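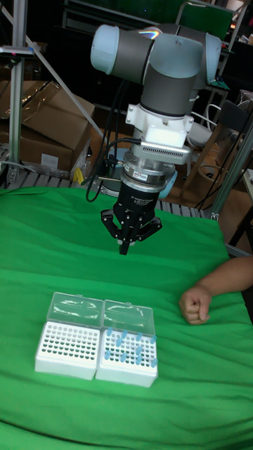

Hello all, and thank you to everyone who wrote back about backdrops for the winter table sale. I've gone round and round on what to put under the quilts, and I keep landing on plain cloth. White shows every thread, and black makes the older prints look tired. A bright green like the one on that table is louder than I would have dared in August, but I laid a scrap of something close to it beside my Nillus blocks and the reds fairly jumped. I'd need 6 yards to do both tables with a decent drop at the front, and I have 2 in the closet, so if anyone is ordering, please count me in. 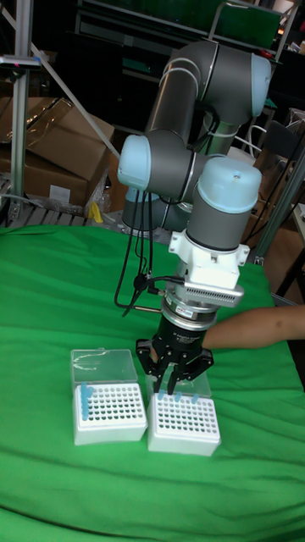 Green cloth on the table, pale blue above it.

Now, to Dewanti's question, which I've been meaning to get to all week:

On Dec 11, 2020, Dewanti Ong wrote:
> Has anyone washed the Skendarico cottons yet? I bought
> the dark red and I'm scared to put it next to white.
> Also, do we still want 103 name tags, or was that
> last year's number?

Dewanti, I have washed mine, twice, and I would do it again before cutting. The first rinse came out pink as lemonade - I nearly cried - but the second was clear enough, and it shrank only a little along the length. Use cool water and don't leave it sitting in the tub while you answer the phone, as I did.

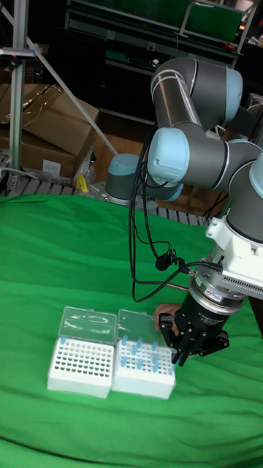

The Trondora solids gave me no trouble at all, though they do ravel, so pink the edges first or run a quick zigzag down the cut ends. My sister swears by a spoonful of vinegar. I've never seen that it made any difference, but she has nicer quilts than I do.

As for the tags, 103 was last year. I'd wait for the new list before printing any.

Warmly, and stay well,
Lorna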